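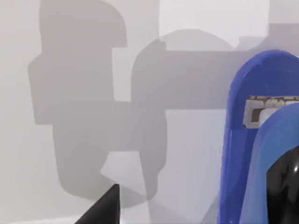 I spent the evening steering the simulated arm through another set of demos for Tramden. The task is picking up a small block and setting it down on a mark. I have 72 good runs so far and want 400 before I train anything.

Closing the fingers is easy now. Letting go is where I lose most of them. I open too fast and the block tips over. Last night I turned the speed on the controller down by 20 percent, and my runs got longer but cleaner.

I still need to throw out the early ones from Monday. After that I'll try the same task in Uzor, probably in October.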